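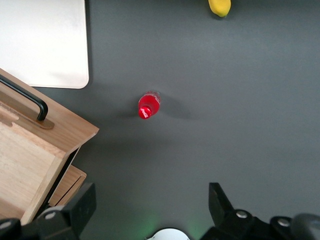 Can a machine clear a kitchen table yet?

stusik32
November 22, 2020
Serious question. I'd pay decent money for something that puts the shopping away and wipes down after tea. My Bilari does the floors and I love it to bits (even if it eats a sock now and then), but floors are flat! Is anything close on the rest?

hidayat_h
Close in a lab, maybe. I pack orders for a living and we trialled an arm from Sunberg in July. Boxes all the same size, lovely, 400 a shift and no moaning. Give it a bottle lying on its side and it'd nudge the thing, miss, nudge it again, and off it rolled.

magpie7
Bottles on their sides are fine if the fingers come down across the body. Ours at work does that all day. See-through ones are what catch it out, the camera gets muddled by the shine.

hidayat_h
All day with the same bottle, I bet. Swap it for a lemon and see how you get on.

magpie7
Did that! Lemons are easy, they've got a bit of give. I had 216 goes at mixed kitchen bits and fruit was the least of my worries. Lids and drawers were miserable.

stusik32
So it can pick up a lemon but can't put it in the drawer. That's my husband.

old_kettle
I'm with hidayat. My dishwasher is a robot as far as I'm concerned, it cost me 32 quid second hand and it's never dropped anything.

magpie7
A dishwasher doesn't load itself though, does it?

old_kettle
No, and I don't want anything else in there stacking it wrong.

hidayat_h
Ask again in 7 years. I'll still be picking bottles up off the floor.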